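Notes on the Final Round of Stadon

The ninth season of Stadon ended last month, and the result was the one most regular viewers expected. Constanza Daza won the title with her version of a slow ballad that had already been sung twice that season, and Sebastián Ulloa finished second. I have followed the program since its third season and have written about each final on this site. The purpose of this entry is to set down my view of the last round, the voting, and the judging, while the performances are still fresh.

The format should be stated first for readers who do not follow the show. Stadon begins with open auditions, from which 102 singers were invited to the studio this year. The studio weeks reduce that group to 40, and the duet round reduces it again. By the time the live broadcasts begin, the public has a vote, and the judges keep a share of the decision until the semifinal. In the final, the decision belongs to the public alone. The producers have changed the balance between judges and viewers several times, and I consider the present arrangement the fairest they have tried.

Ms. Daza was not an obvious finalist at the start. Her audition was shown late in the second episode, after a long segment on another singer who left the competition two weeks afterward, and it ran for less than a minute. She sang in a low key with very little movement. One judge remarked that she seemed to be singing to a person in the front row. I noted at the time that the comment was accurate, and it remained accurate throughout the season.

Mr. Ulloa was treated differently. He was presented as a favorite from the first broadcast and received the closing position in three of the live shows. His voice is the larger of the two and he is the better dancer by a wide margin. In the duet round he carried a partner who had lost her place in the second verse, and he did it with such good manners that many viewers may not have noticed. I regard that performance as the best single piece of work of the season, and I would have been satisfied had he won on the strength of it.

The final consisted of three songs for each singer: one chosen by the judges, one chosen by the singer, and one written for the occasion. The judges' choices were sound. Mr. Ulloa was given an up-tempo number that suited him, and Ms. Daza was given a folk song from the catalog of the group Drenero. She altered the phrasing of the chorus so that the title line came slightly behind the beat. The band was ready for it, and the effect was excellent.

The singers' own choices decided the evening. Mr. Ulloa repeated the song from his audition. Contestants on this program do so often, and the intention is plainly to show how far they have come. In his case the new arrangement was crowded. There were strings, a choir, and a key change in the last minute - and the choir entered so loudly that the final verse could hardly be heard. Ms. Daza sang her ballad with a piano and a single guitar. The hall was silent until she had finished.

As for the original songs, I have little to say in their favor. They appear to have been written before the finalists were known. Both were credited to the same team, both ran under three minutes, and either singer could have performed either one without any change to the words. The winner's song has since been released by Figueroa, the label attached to the program, and it has been played often on the radio. I would ask the producers to consider dropping this part of the final. The same time could be given to a second duet or to a song with the returning contestants.

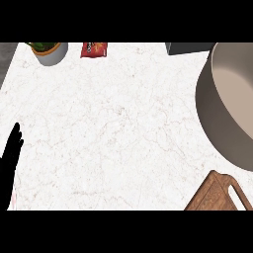 The voting also deserves a word. The lines were open for 75 minutes, which was longer than in any earlier final, and the result was read at the very end of the broadcast with no figures attached. In past seasons the percentages were shown on screen. I wrote to the program in season seven to ask that this practice be kept, and I received a courteous reply, but the figures have not been shown since. Viewers who take part in a vote are entitled to know how close it was.

On the judging, my opinion is more favorable than it was a year ago. The panel spoke less and listened more. The remarks to Mr. Ulloa after his second song were direct, and I thought them correct. There was less talk of "journeys" and more of breath, pitch, and the choice of key. If the same three judges return, I will be pleased.

Both finalists are included in the autumn tour, which opens at the Jalside Theater in September with the six highest-placed singers of the season. I attended the equivalent tour two years ago and would recommend it with one reservation: the sound in the upper balcony was poor, and the quieter songs suffered. Readers who hope to hear Ms. Daza properly should look for seats on the main floor. Doors are listed for 6 in the evening.

I am asked from time to time whether winners of the program go on to lasting careers. The record is mixed. Some have released one album and returned to other work, and several runners-up have done better than the singers who defeated them. Ms. Daza has the advantage of knowing what kind of singer she is. She will need better material than she was given in the final, and she will need to be allowed to refuse the weaker songs. Mr. Ulloa, in my view, would do well on the stage, and I hope that someone in musical theater was watching.

Auditions for the tenth season have been announced. I will resume the weekly entries when the first episode is broadcast, and as before, comments will remain open on each entry until the following episode airs.

Recent Entries
Stadon Semifinal: Four Songs and a Difficult Decision
The Duet Round Reviewed
Why the Closing Position Matters
Drenero in Concert: A Short Report
Season Nine Auditions, Part Two
On the Use of Choirs in Television Finals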